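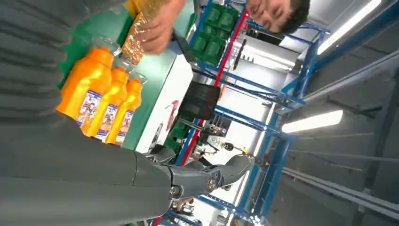

How to prepare a small business for a regional state of emergency

Last revised: 2020-10-10

Scope

The steps below apply to a business with one or more premises inside an area where an emergency order may be issued at short notice. They cover the period from the first official signal to the end of the first week. They do not cover claims for compensation, which follow a separate timetable and differ from one region to another.

The procedure was written for Holen, a district with 67 registered food and retail premises on its main street, and has been adjusted for use elsewhere. Where Holen rules are quoted, check the wording of your own regional order before acting on them.

Before you start

You will need:

A copy of the current regional order, or the draft if one has been published
The floor plan of each premises, with the public area marked in square metres
A staff list with home addresses and normal hours
The lease or tenancy agreement
Login details for the regional business register

Step 1. Find out which type of order is planned

Most regions use two types. A request asks businesses to change their hours or limit entry, and carries no fine. An instruction has legal force and can be followed by an inspection. Press reports often use the same word for both. Read the title and the first section of the order itself. If the text says "is asked to", treat it as a request. If it says "must" or "is required to", treat it as an instruction.

Note the start time as well as the date. Orders in Holen start at midnight at the beginning of the stated day, so a business trading late the evening before has to close its doors by then.

Step 2. Check the boundary

An order may cover a whole region or only named districts. Boundaries follow administrative lines, and a street can be split. Look up the district code of each premises in the business register and compare it with the annex to the order. Do not rely on the postcode. In the Eklund area, two postcodes cross the district line.

If you have premises on both sides of a boundary, prepare a separate sheet for each.

Step 3. Work out your category

Categories are normally set by floor area and by type of trade. Under the Holen order the lines are drawn as follows:

Premises with a public area of less than 200 square metres: shorter hours, no entry limit
Premises from 200 to 700 square metres: shorter hours and an entry limit
Premises over 700 square metres: closed to the public, deliveries and collection allowed

Public area means the floor open to customers. Stock rooms, kitchens, staff rooms and toilets are left out. An outdoor terrace is included if it has a fixed roof. A business that falls close to a line should measure again and keep the working with the plan - inspectors ask for it.

Step 4. Set the revised hours

Write out the new opening and closing times for every day of the week, including days when you are normally closed. If the order sets a last time for serving alcohol, list it separately. Change the hours in this order: the door notice, the telephone message, the website, then any outside listings. Outside listings can take several days to update and should be requested first if you have prior warning.

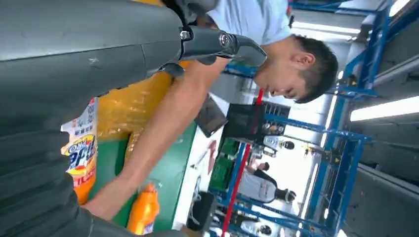 Does a business have to close if only its head office is inside the area?
The order applies to each premises by its own address. A shop outside the boundary may keep its normal hours, while the head office follows whatever rule is set for offices in its district, usually a request for home working.

Step 5. Inform staff in writing

Send one message to all staff with the start date, the new hours and the name of the order. State whether pay will change. If hours are cut, the notice period in the contract still applies unless the order suspends it, and few orders do.

Staff who live outside the area and travel in may be asked to show proof of work. Prepare a short letter for each of them with the address of the premises and the hours worked. The letter should be signed and dated, and replaced if the hours change.

Step 6. Register the change

Log in to the business register and open the page headed Temporary Measures. In Holen and Fernari this has to be done within 3 days of the start of the order. Enter the revised hours and the category from Step 3, then upload the floor plan. The file must be a single document. Save the receipt number, as it is needed later for any support payment.

If the register is not available, send the same details by recorded post to the district office. The date of posting counts as the date of registration.

Step 7. Keep a daily record

Record the actual opening and closing time each day, with the initials of the person who locked up. For premises with an entry limit, add the highest number of customers present at one time. A paper notebook is accepted. Corrections should be struck through with a single line so that the first entry can still be read.

Common errors

Using total floor area instead of public area. It can place a small shop in the wrong category.

Registering once for several premises. Each address needs its own entry.

Treating an extension as automatic. When the order covering Skivix was extended in December, businesses had to confirm their details again, and those that did not were removed from the support list.

Ending the measures on the announced date without checking. The end date may be moved by a later notice, so look at the regional website on the evening before normal hours are due to resume.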